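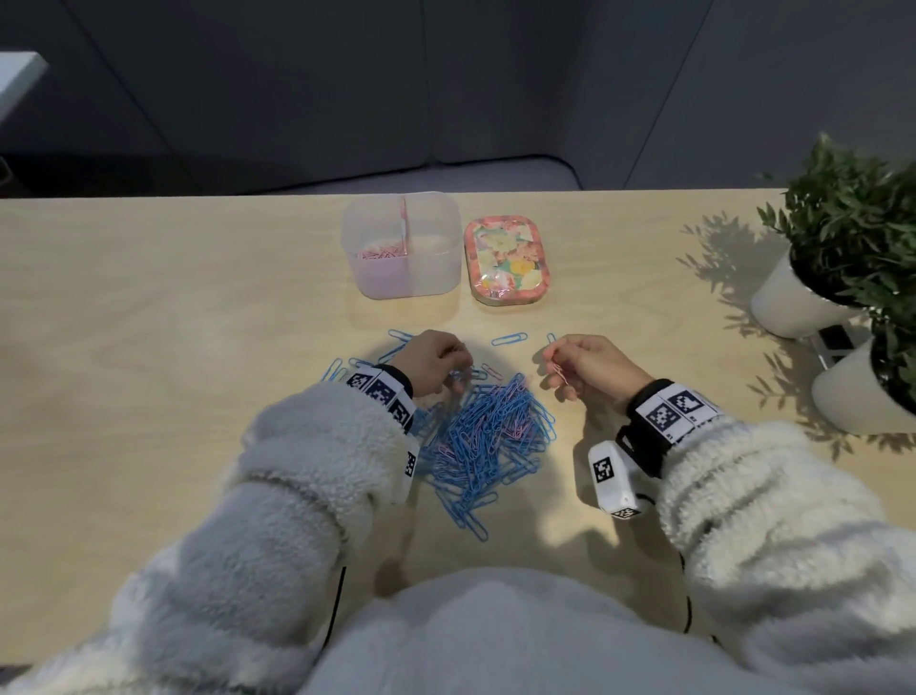 Paper clips in a divided plastic container, beside a floral tin

A paper clip is a small fastener that holds sheets of paper together by pressure. Most are made from a single piece of steel wire bent into a double loop. The wire is pushed apart slightly when paper is slipped between the loops, and its springiness grips the sheets.

Bent-wire clips came into wide use in the late 19th century, when cheap steel wire and machines to shape it became available. Before then, offices mostly used straight pins, ribbon or sealing wax.

Clips may be left plain or given a colored plastic coating, which also slows rust. Archives often remove steel clips from old files, as rust can stain the paper. Larger stacks are usually held with binder clips.

See also: Staple, Binder clip, Treasury tag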